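Why Knit Shirts Twist

Side seams that start under the arm and finish near the navel are among the most common complaints about cheap cotton knitwear. The trade calls the fault spirality, or torque. It is set in motion at the spinning frame, long before a pattern is cut, and most of what a shopper does at home only brings it out.

Cotton yarn holds together through twist. A spun single yarn stores some of that twist as torsional energy and will try to unwind when it can. In a woven cloth the yarn is locked over and under its neighbors. In a jersey each loop is free to lean, and when the yarn relaxes the loops lean together. 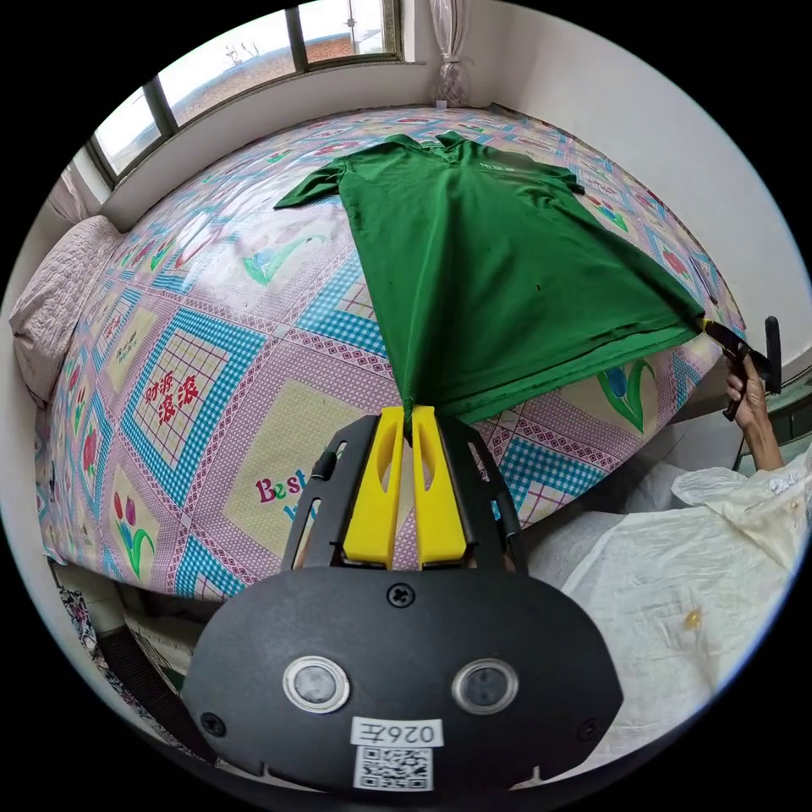 Page last changed: November, 10:40 a.m.

The lean is measured as an angle between the wale, the vertical column of loops, and a line perpendicular to the course, the horizontal row. At the Imstead textile laboratory, where Mhairi Gourlay runs the dimensional stability bench, the routine method is to mark a square on the fabric, launder it, dry it flat and measure again. Five degrees is the limit in most of the purchase contracts she handles. Buyers of children's wear often ask for less.

"People send us a finished shirt and want to know what the factory did wrong in sewing," Gourlay says. "I ask for the yarn ticket first. Usually they don't have one."

Over the past year her bench has tested 1,636 specimens, most of them single jersey. Her records group them by yarn twist, machine gauge, number of feeders and finishing route. Twist dominates. Feeder count comes next. A circular machine with many feeders lays down many courses per turn, so each course climbs as a shallow spiral, and the fabric leaves the needles already skewed. The direction of machine rotation can add to the yarn's own lean or offset it, depending on whether the yarn is Z or S twisted. 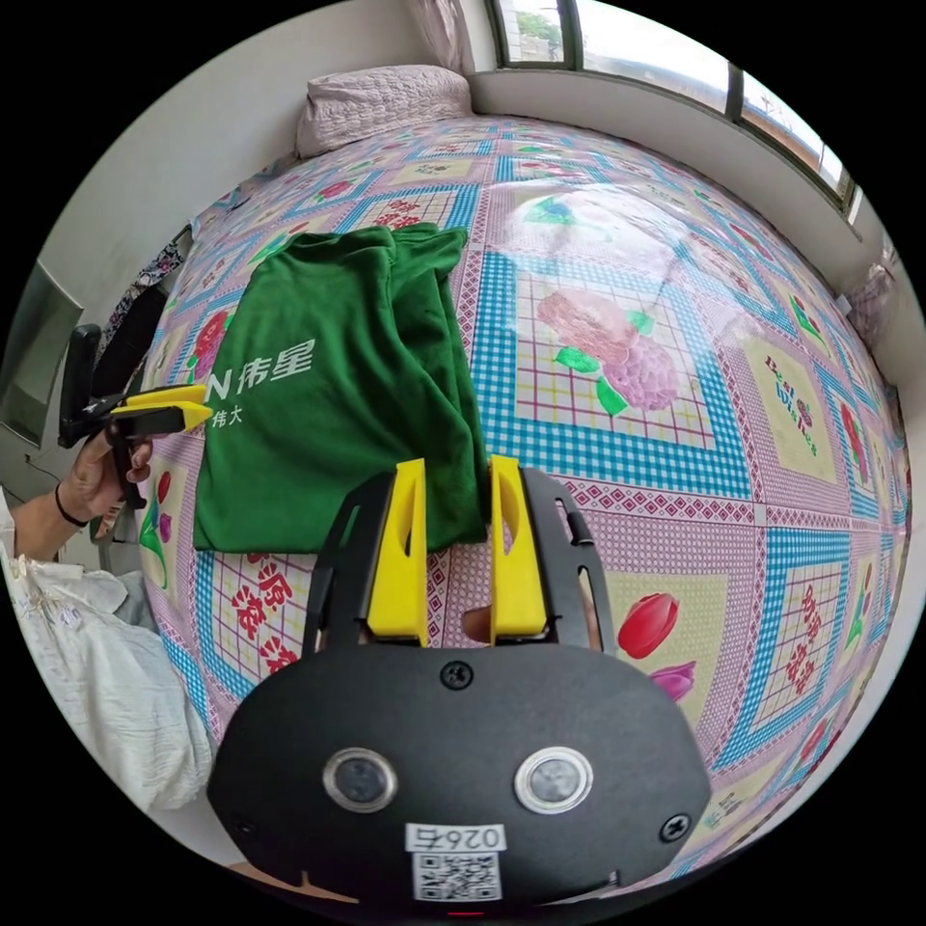
Plied yarn largely solves the problem. Two singles twisted together in the opposite direction come close to balance, and the loops have little reason to move. Plying also adds a process, and with it cost and weight, so it is rare in basic shirts. Vinh Tô, who buys yarn for the knitwear maker Pronex, specifies it for one line only. For the rest he orders a lower twist multiplier and accepts a slightly hairier surface and a little more pilling.

Another route is to alternate S and Z yarns at successive feeders. The lean in one course is opposed by the lean in the next. It works well on paper and reasonably well on the floor, provided the cones are never mixed up. Dong-hyun Hyun, a knitting technician at the Geum mill, tints the S cones with a fugitive dye that washes out in scouring.

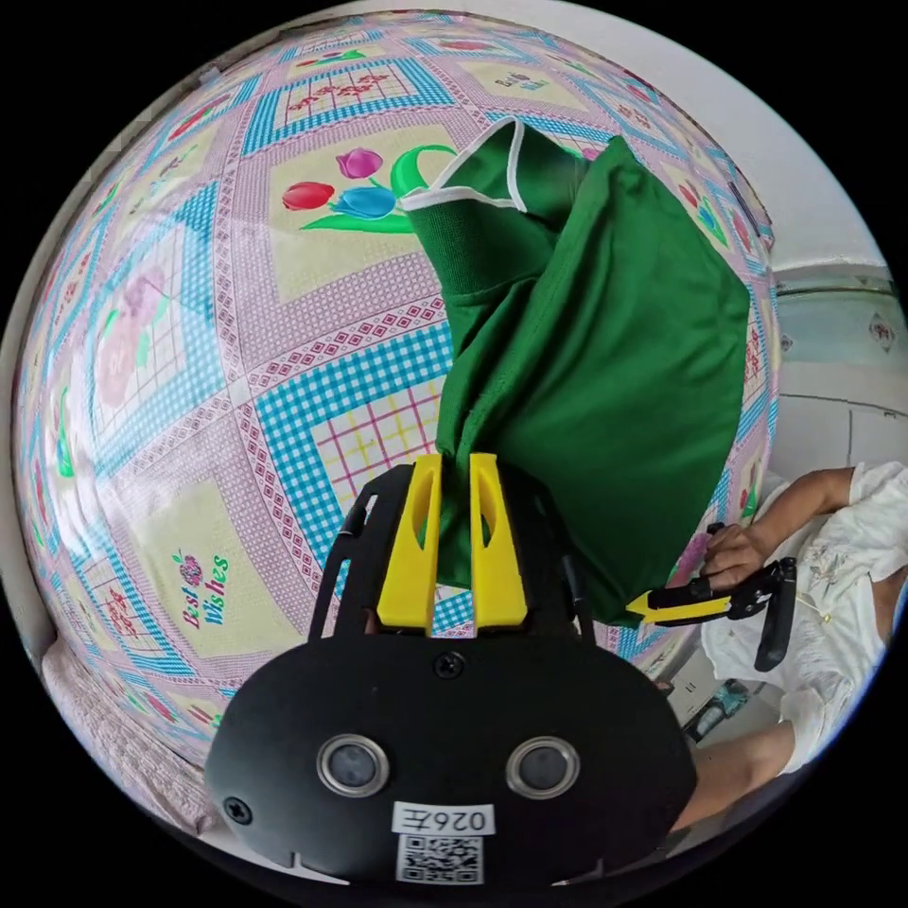 Construction at the edges matters more than the angle figure suggests. A hem or placket is a stiffer structure attached to a softer one, and the two relax at different rates. A white trim along a dark green knit, for instance, gives the eye a reference line, and a few degrees of skew that would pass in a plain hem become easy to see. Jin-sol Ki, a pattern engineer, cuts such trims from the same lot as the body and allows both to rest for 52 hours after spreading. Shorter rests gave her ripples at the join.

Finishing can hide the fault for a while. A tubular fabric can be slit, pulled straight on a stenter and heat set, and it will hang square on the rail. Cotton does not hold a heat set the way polyester does. The first wash swells the fiber, friction between loops drops, and the stored torque comes out. Compacting and resin treatment hold it better, with some loss of strength in the resin case.

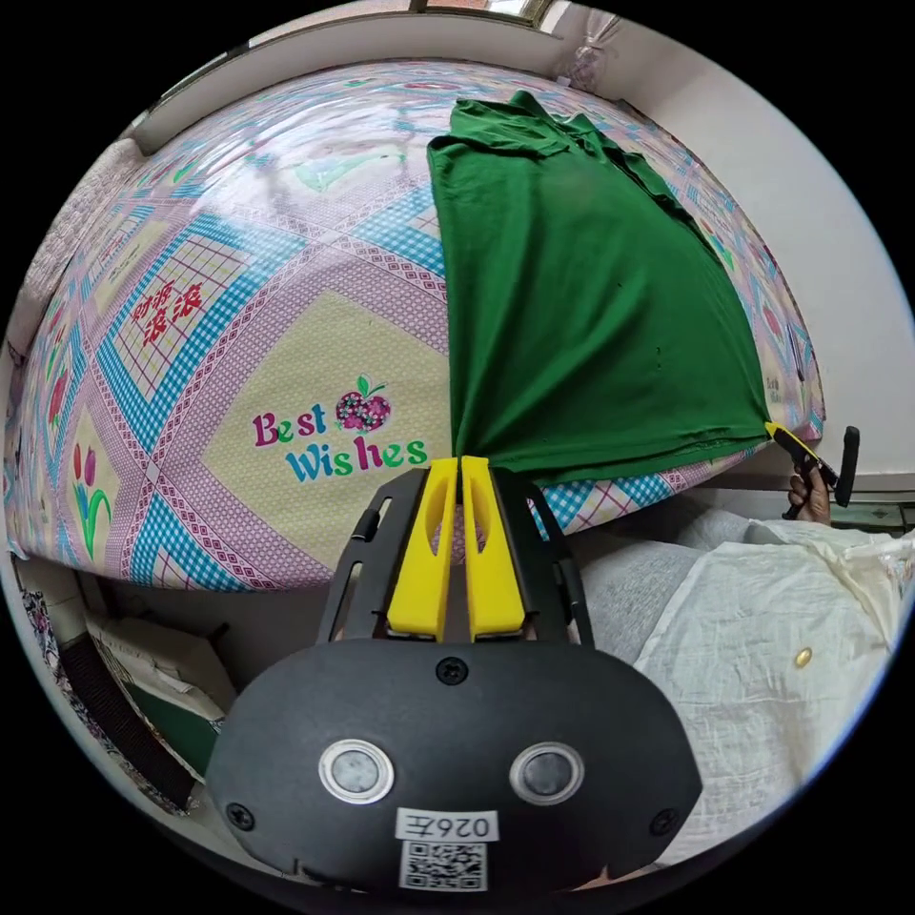 Tumble drying is the harshest test, because agitation lets loops slip past each other while they are still swollen. Line drying leaves some distortion locked in, and it may take several cycles to appear. Gourlay reports results after one, three and five washes for this reason. The third figure is the one she trusts.

At home, the available remedies are few. Squaring a damp shirt by pulling opposite corners of the hem and shoulder will straighten it until the next wash. Steam does the same for less effort. Neither changes the yarn.

For a check before buying, lay the shirt flat and follow one wale up from the hem with a fingertip. If it drifts toward a side seam within the length of the hand, the fabric was cut off grain or finished under tension. A wale that runs straight is less informative, as a stentered fabric will also pass.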